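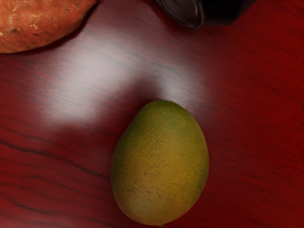

Support log / Simulated data

6 min read

Mango episodes: the arm reaches for the bright spot on the table

Opened by Lindsay McAlister, 20 June 2018
Project: Garis (tabletop fruit and vegetables)
Status: closed, with one leftover

Okay, so I've been going back and forth with the Bettencourt folks about this one in chat and I figured I'd better write it all down before I lose track of what I changed (again).

The problem, short version. We generate pick-up examples in the simulator, train on them, then run the trained policy back in the simulator to see how it does. Pears fine, onions fine, sweet potato mostly fine. Mango, terrible! The gripper goes down a good hand's width too far up the table, closes on nothing, and lifts away as if it had done a great job. I ran the mango task 46 times on Monday's checkpoint and got 9 good picks. The one before that was no better.

My first guess was the labels. We have 2,522 episodes in the Garis set, and the object names get written in by a script I wrote in a hurry, so I was fully prepared for this to be my own fault. I pulled a pile of mango episodes and checked the name against the render one by one. All correct. A bit annoying, because that would have been a ten-minute fix.

Second guess was the camera position. In the low views the mango sits right down near the bottom border, stem end just clipped, with a big stretch of bare table between it and everything else. I thought maybe the crop step was shaving off even more fruit before the policy got to see it. Turned the crop off, retrained overnight on the small set, ran it again. Same thing, same spot, same confident little lift. So I put the crop back the way it was.

Then I went and looked at where it was closing, which I should have done first. I dumped the gripper target for every miss and drew them over the renders, and they landed in a clump on the glare. The Skeltham table material is a polished red-brown wood and it throws a big pale patch of light up beyond the mango, over toward the sweet potato. It's the brightest thing on the table by a mile, and the mango is this muted olive-yellow going a bit golden, all freckled, with hardly any shine on it. If you squint, the patch looks more like a target than the fruit does.

Still needed a reason why only mango, though. I asked in chat and the answer from Bettencourt was "check your light seeds," and yep. The mango batch was made in one go and the light position never got shuffled. Every other object was made in smaller batches with a fresh seed each. So in the mango demos the patch is always in the same place relative to the fruit, and the policy had apparently learned something about the patch that fell apart the moment the test lighting moved. I'm fairly sure of that, not completely sure.

What I changed:

- Light seed is now set per episode. It used to be per batch.
- Table gloss varies too, from the full Skeltham polish down to nearly dull.
- Start position of the mango spreads over more of the table, including up where the glare usually falls.
- Kept the old renders in the set. I did think about throwing them out, but they're fine as pictures, there were just too many of the same kind.

Made a new mango batch, mixed it in, trained on the Jomatley machine (it's slow, bring a book) and reran the same 46 starts. This time 8 misses, and the rest were clean picks. I drew the misses over the renders again and they're scattered all over, no clump. A few are plain bad grips where the fingers come down on the narrow end and slide off, and I can live with that for now.

The leftover: there's a black glossy thing near the top border in some of the low views, and only the bottom of it shows. Two of the misses went for it. I don't know whether that's the same kind of trouble or just noise, and with two of them I'm not going to guess. I've opened a separate ticket for objects that are mostly out of view, and I won't get to it before August.

If you're making your own batches off my config, please pull the new one first! The old one still has the fixed seed in it and it won't warn you. You can check by opening any two renders from the batch side by side. If the shine on the table hasn't moved between them, you've got the old file.

Closing this. Reopen if mango goes weird on you.

Contact the Garis desk | © 2018 Garis project | Back to top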